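Equipment planning for household task recording

Equipment planning for household task recording is the work of choosing, pricing and scheduling the purchase of devices that are used to record ordinary work in homes, so that robots can later learn from the recordings. It covers the devices worn by a person, the computers that receive the material, and the small goods which the work itself consumes. In small organizations it is usually done by one person together with other duties.

Background

Early projects bought equipment for the laboratory first and considered the home later. This caused difficulties, as laboratory stands and long power cables do not fit well in a family kitchen. The planner Giang Ngô, working for the firm Stostero, proposed that the budget should begin from the list of tasks and not from the catalog. Under this method each task is written on one line, and beside it are written the place, the length of one session, the devices needed and the goods that are used up. Only after this list is finished does the planner ask sellers for prices.

The method is known in the firm as the Pellgate sheet, after the project for which it was first prepared. A revised edition of the sheet is dated 9/28/24. It has 40 task lines, of which 16 belong to the kitchen.

Main cost groups

Costs are normally divided into wearable devices, storage and computers, training of the workers, consumable goods, and repair. Wearable devices attract most of the attention at the time of purchase, but storage often grows faster. A project which adds a second shift will fill its disks in half of the planned time, and the sheet must be corrected in the same week.

Repair is commonly written too low. In the Pellgate budget it was first given as a single sum for the year. Nhàn Diệp, who took over the sheet in May, separated it into spare parts, shipping and days lost. Days lost had not been counted before, although the workers were still paid while they waited for a part. She also moved batteries from the repair group to the consumable goods, where they have stayed.

Buying and renting

Renting is suitable when the number of homes is not yet known. The rental price of a full set at Giáp, a supplier used by several projects of this kind, was 538 dollars for one month, with a deposit. Buying becomes cheaper when the same set is used for longer than five months, if the repair cost is not high. Some planners buy the parts that touch the skin, such as straps and pads, and rent the rest.

Delivery time must also be put into the plan. A device which is ordered together with its mount can arrive much earlier than the mount, and it cannot be used in the meantime.

Planning by task

Tasks in the kitchen need a wider budget than tasks in the living room. Grease and water shorten the life of straps and lens covers, and the worker needs both hands free. For this reason the view is commonly taken from the level of the head, and the weight of the device is limited in the order.
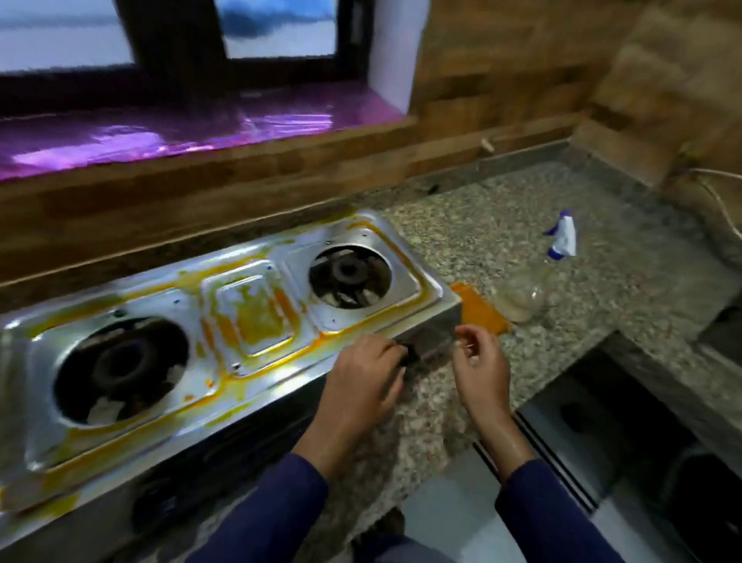
Stove cleaning is often used as the test line of a sheet, as it touches nearly all the cost groups. The device must be light enough for a person who bends over the counter, and the goods must be listed for each session. A two-burner gas stove with orange-yellow residue on its steel top, for instance, calls for cloths and a spray bottle on the list, and also for enough session time to work along the raised rim, where the dirt is heaviest. Polished steel and a bright window behind the counter are difficult for cheaper cameras, so a planner may set aside money for a better sensor or move the session to another hour. The second choice costs less but makes the schedule tighter.

Approval and review

The finished sheet is usually approved in two parts. The first part releases money for a trial in a few homes, and the second part is released after the trial costs are compared with the plan. At Larnora, where the Pellgate sheet was adopted with small changes, the consumable goods are reviewed every month and the devices once in a season. Lines which were not used in two reviews are removed, and their money goes back to storage.

See also: rental contract, spare parts list, task list, total cost of ownership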